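From: Khalil Semaan
To: Bruswood Health Staff list
Subject: Re: Night cover at Lamptey clinic during the overtime ban

Ginevra Pagano wrote:
> Can someone tell me what has been agreed for nights at Lamptey? The
> notice on the ward says the overtime ban carries on through November,
> but the rota I was sent has me down for 5 nights in a row, with 2 of
> them marked "extra". I don't want to break the ban and I don't want to
> leave the ward short either. Also, is the hardship fund open to bank
> nurses or only to people on permanent contracts?
>
> Ginevra

Ginevra,

The ban does carry on through November. Members voted for that at the Lonton meeting and nothing has changed.

Emergency cover is exempt. For Lamptey that means one nurse and one healthcare assistant on the ward from 8 pm, plus the on-call midwife. If your extra nights are for that cover you can work them, but the rota has to say "emergency" against your name. "Extra" is not enough. Ask the site manager to correct it in writing and send me a copy. If she won't, work your contracted nights only and ring me.

On the talks: we met the trust again and were there for seven hours. They have moved on unsocial hours pay but still want to bring in the new grading before the back pay is settled. Of the 22 posts they promised to fill, three have been filled. The next meeting is at Bruswood, and I will write to the list the same evening.

The hardship fund is open to bank nurses who have worked at least five shifts in the past 3 months. Mrs Allow in the branch office has the forms. Payslips are needed, and photocopies will do.

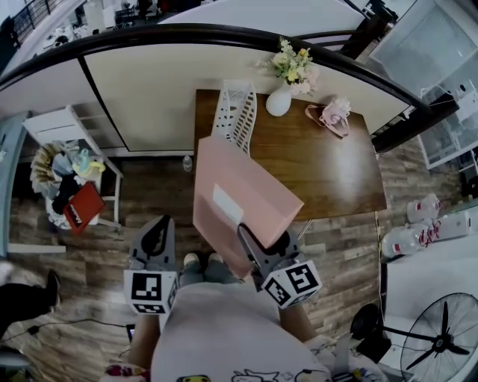

Both hands in use, wooden floor below.

Two other things. Please stop forwarding the draft offer outside this list, as the figures in it are out of date. And we are still short of people for the leaflet table outside the Lonton outpatients entrance, mornings only. Reply to me directly if you can do an hour.

Khalil Semaan
Branch secretary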